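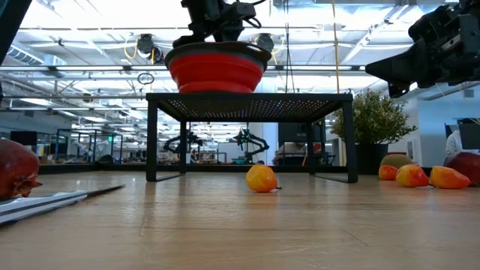 *Red folding bowl on its stand, with a pomegranate on the table.*

# Benorport Kitchen Words

A list of everyday words for kitchen things, as used by people in and near Benorport. It holds the word itself, what it means, where in the town it was collected and how sure we are of it.

Last full update: Monday, October 2, 2023.

## What is in it

There are roughly 2000 entries in `words.csv`, one per line. Each entry has these columns:

| Column | Meaning |
|---|---|
| `word` | spelling as given by the speaker |
| `gloss` | short meaning in standard English |
| `area` | `harbour`, `hill`, `sikinley` or `outer` |
| `age_band` | speaker's age in bands of 10 years |
| `sure` | 1 (heard once, doubtful) to 4 (heard often) |
| `note` | free text, may be empty |

Sikinley is kept apart from the other areas. It was a separate village until the bypass was built, and older speakers there still say "sile" for a strainer where the harbour says "drainer". 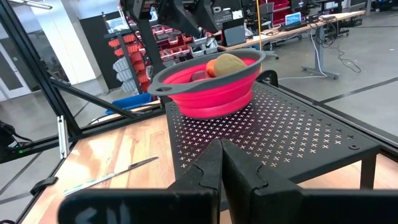
Corinne Kowalczyk

## How the words were collected

Most came from talks in people's own homes. We asked speakers to name things as they used them and wrote down the first word they gave. If they offered a second word it has its own line, with `second` in the note column.

A smaller part came from a paper form left at the Mbeki Road library in January. The form had 51 questions and a blank space at the end. Answers from the form never score above 2 in the `sure` column unless a home talk backs them up.

Spelling was a problem throughout. Many of these words are hardly ever written, and speakers from the same house spelled them differently. We kept what each person wrote or spelled out for us, so "sile" and "syle" are both present. Search for both.
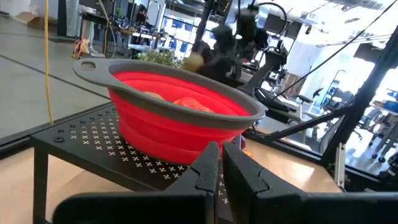
*By Corinne Kowalczyk*

## Known gaps

- The outer area is thin, mainly farms on the north side.
- Words for baking are well covered. Words for storing and preserving are not.
- Bowls, basins and strainers overlap a lot. Some speakers use one word for all of them, and the gloss then says `general`.
- Brand names used as common words were left out of the first version and are only partly back in.
- No sound recordings are included - speakers agreed to written use only.

## Using the file

The file is plain UTF-8 with commas between fields and double quotes where needed. It was sorted in Cliltix, which puts capitals before small letters, so sort it again if that matters to you.

Please don't join `area` and `age_band` to try to work out who said what. In Sikinley the older bands are small and people know each other.

## Corrections

Send the word, the area and how you know it. Changes go into `changes.md` first and into the main file at the next update. Words from outside the town are welcome but go into `visitors.csv`, which has the same columns minus `area`.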